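**Ticket: episodes rejected at ingest, "gripper width stuck"**
Opened by: Annatjie Swanepoel
Site: Prasberg, lounge set
Assigned to: me, apparently, by virtue of having replied first
Priority: was Low, then High, then Low again after lunch

**Summary as filed**

Pairs recorded with the hand-held grippers on the Sakix kit upload fine, then get bounced by the ingest check with `width_static`. Operators say the fingers were opening and closing the whole time. The log says they never moved. One of these parties is wrong and only one of them can be bought a coffee.

**What the check does**

For the benefit of whoever inherits this: Clellbridge ingest looks at the finger width for each hand and throws the episode out if it doesn't change by a sensible amount between the start cue and the stop cue. The logic is that nobody folds a throw without closing their fingers at least once. It's a good check. I wrote it, so I would say that.

**First pass**

Pulled the reject list. 1305 episodes in the batch, and the rejects were spread through the afternoon with no pattern I could see, which usually means there is a pattern and I'm sorting by the wrong column.

Sorted by operator: nothing. The new people and the old hands were getting bounced at the same rate, to the quiet disappointment of the old hands.

Sorted by task: cushions, throws, and "tidy the sofa" all affected. Table tasks less so, but we also recorded fewer of them.

Sorted by hand: every reject was the left one. Good, a column.

Sorted by device serial: not one left gripper but several. Less good.

**Things I tried that did nothing**

- Restarted the ingest worker. It came back exactly as opinionated as before.
- Re-ran one rejected episode by itself. Rejected again, faster.
- Asked Annatjie to recalibrate all the left grippers. She did, twice, and sent me the before and after numbers, which were identical to the second decimal. I read that as comment.
- Rolled the firmware back on one unit. It then refused to pair with anything and spent the rest of the afternoon as a paperweight. Rolled it forward again.
- Swapped left and right straps, on the theory that the fault would follow the strap. It did not follow the strap. It followed the word "left".

**Reply from Annatjie, 3:40 pm**

> The fingers move. I'm holding one and they move. If you'd like I can hold it up to the phone so you can hear them. Also the live view on the tablet shows the width bar going up and down like it should. It's only after upload that it goes flat. Could it be your end?

It could be my end. I didn't enjoy reading that, but the width bar on the tablet was a real clue. The tablet reads the gripper directly. Ingest reads the file. Somewhere between the two, a perfectly healthy signal was being ironed.

**Second pass**

Opened the raw file from one rejected episode. The left width column was there, had the right number of rows, and held the same value all the way down. The right column looked like a normal human being picking things up. The video for both hands was intact, in sync, and showed no dropped frames, so I went and watched some.

I'd recommend this to anyone who maintains a check and has started to think of episodes as rows. Watching them takes ages, and about a minute in you remember that a person had to do every one of these.

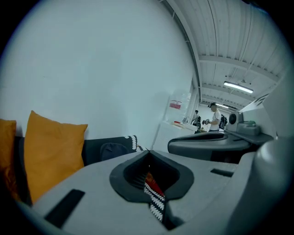
The width estimate in the file doesn't come from the same place as the one on the tablet. The tablet shows the motor-side reading. The file gets a value computed afterward from the video, by a small script that finds the fingertips and measures the gap, and the script keeps its settings in a profile named after the hand. I'd assumed the trouble would be the lounge itself, because from the gripper's point of view it's a lot of lounge: a dark sofa, orange cushions, a black thing with white zigzag edging over the armrest, and the same zigzag showing up again through the rubber opening. High-contrast teeth right where a script is hunting for edges. I was rather pleased with that theory and had begun writing it up before I tested it. Then I ran the left-hand videos through the right-hand profile, zigzags and all, and the widths came out fine.

So it wasn't the upholstery. I deleted three paragraphs about textile patterns and opened the profiles.

**Cause**

The left profile had a search region with zero height. The script looked for fingertips in a strip with no pixels in it, found none, and did what it does when it finds none, which is hold the last good value. As there had never been a good value, it held the default. For the entire episode. Without a warning, an error, or so much as a cough.

The profile was edited when we moved to the Rüegg mount. Someone copied the top edge of the region into the bottom edge. The change history says the someone was me, at 6:12 pm, with the commit message "tidy".

Table tasks looked less affected because most of them were recorded before the move and still carried the old profile inside the upload bundle. Several lefts were involved because they all share one profile. Every fact I'd collected in the first pass was correct and pointed straight at this, and I spent the time on straps.

**Fix**

1. Corrected the search region in the left profile and pushed it to the tablets at Prasberg.
2. Re-ran the width step on the rejected episodes from the stored video. No re-recording needed.
3. The script now stops and complains if its search region is empty.
4. It also complains if it has held the same value for 2 seconds at the start of an episode. That one is a warning only, because people do stand there thinking.

**Result**

All but 9 of the rejects passed after the re-run. I watched those as well:

- In most of them the start cue was pressed and then the stop cue was pressed and in between there was a conversation. The check was right to bounce these. It's nice that it got something right.
- The others were true one-handed episodes, where the left really did stay open the whole time while the right did the work. These are good data and shouldn't be rejected. Tagged `single_hand` by hand and let through.

The second group bothers me. We want the policy to learn that leaving a hand out of it is a legitimate choice, and a check that throws out every episode with an idle hand will teach it to fidget. I've opened a separate ticket to let the check pass if at least one of the two widths moves, and to log the idle one. Not doing it in this ticket, as I've had enough "tidy" for one week.

**Reply from Annatjie, 4:55 pm**

> Confirmed, new recordings are going through. I did ten short ones with the throw and they all landed. Can I stop recalibrating now?
>
> Also one request. When an upload is rejected, the operators only see a red cross and the word REJECTED. They take it personally. Could it say why, in words?

Yes, you can stop recalibrating. Sorry about that.

The red cross: fair. The reason string exists, the tablet just doesn't show it. I've added it under the cross, and changed `width_static` to "Left gripper width did not change – check device or call support". With the hand filled in as appropriate. REJECTED is now "Not accepted yet", which is softer, if a bit like a letter from a bank.

**For next time**

- If the tablet and the file disagree, compare where each one gets its number before touching any hardware.
- If every fault is on one side, look for a file with that side's name in it.
- Profile changes now need a second person to look at them. Annatjie has offered. She typed the offer very quickly.

**Still open**

- The paperweight unit pairs again but reports its battery as 0% at all times, including while running. Leaving it on the bench until somebody has a spare hour.
- The old profile is still embedded in some bundles that haven't been uploaded. Harmless for table tasks, but those will show a version mismatch notice. Ignore it.
- Idle-hand rule, see separate ticket.

Status: resolved, pending the overnight batch. Reopen if `width_static` shows up again on more than one device.

**Update, 8:20 am**

Overnight batch clean apart from 2 warnings for a held value at the start. Both operators were standing there thinking. Closing.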